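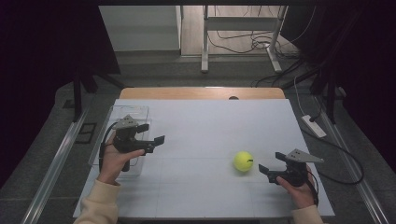
Page 44

Rail and pipe transport in Jorodeck: a comparison of two ways to supply a remote base
Student project report, Games and Simulation module
March 4, 2023

1. Background

Jorodeck is a factory-building game in which the player mines ore, refines it and moves the products between bases. The map used in this project is Sukau, a long island with most of its coal in the north and nearly all of its fresh water in the south. A player who wants steam power near the coal must bring water up the island. The game offers two ways to do this: pipes with pumps, or tank wagons on rails.

Players on the forums disagree about which is better. Most of the advice we read was written before the June update, which changed how pumps lose pressure over distance. We wanted to compare the two methods in the current version of the game, on the same map and with the same starting stock.

2. Method

We made one saved game with a lake pump in the south and a boiler hall in the north, 650 tiles apart along the shortest route that avoids the cliffs. The save was then copied. In the first copy we built a pipeline, and in the second a single rail line with a loading station at one end and an unloading station at the other.

Enemies were switched off. This makes the test less like normal play, but an attack on one line and not on the other would have spoiled the comparison. Both lines were built from the same chest of materials and no research was done once building had started.

The water arriving at the boiler hall was read from the flow meter. We let each line run for an hour of game time before taking any readings, so that the pipes could fill and the trains could settle into a pattern.

3. Results

The pipeline delivered 511 units of water per minute. It was steady and the reading hardly moved. The rail line delivered an average of 1,228 units per minute with two trains, but the flow came in bursts. Without a storage tank at the unloading station the boilers stopped between trains. With one tank they ran without a break.

The pipeline needed far more iron, mostly for the pumps. It also needed electricity along the whole route, so we had to put up poles beside it. When the boilers ran low the pumps slowed down, less water arrived, and the boilers ran lower still. The first pipeline test had to be started again for this reason. In the second attempt we gave the pumps their own small generator.

The rail line took longer to plan. Our first unloading station was too short for the train and the last wagon was left standing outside it. Signals were also a problem - the two trains met head on at the middle of the line until we added a passing loop at Baert, the flat ground west of the coal field.

4. Discussion

For a small boiler hall the pipeline is enough, and once it is running it needs no attention. For a larger one the rail line is the better choice on Sukau, as it can be improved by adding wagons. A second pipe would have meant buying every pump again.

We did not test the Wondix fluid wagon, which is unlocked late in the game and carries more than the basic one. We also kept to one route. On a map with fewer cliffs the pipe could run straight, and the difference might be smaller.

The flow meter rounds its readings, so small differences between tests should not be given much weight.

5. Further work

The next step would be to repeat the rail test with three trains and a double track. It would also be useful to record how long each line takes to recover after a power cut, as this was the main weakness of the pipeline and we only noticed it by accident.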